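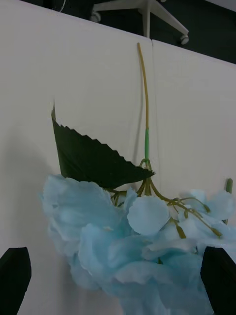 Blue hydrangea, long stem, one big leaf. Yes, it's fake.

In defense of the fake hydrangea
by Fotini Karras

My aunt thinks artificial flowers belong in dentists' offices, and for years I went along with her. Then I spent 80 dollars on real hydrangeas for a dinner and they were drooping before dessert (I'd cut them, soaked them, practically sung to them!). So I've switched sides, and I'm not sneaking around about it.

I like that you can see how a fake one is put together. The stem on mine is a plain tan rod that turns bright green just before the plastic branches start, and who cares? Once it's in a vase all anybody notices is that big puffy head of blue. I even like the little saw teeth on the leaf.

My one rule is to skip the fake dewdrops. Those I can't defend. Oh, and dust them now and then, please, a gray hydrangea in November is a sad thing to look at over your soup. My aunt is coming next week and the blue one is going right in front of her plate.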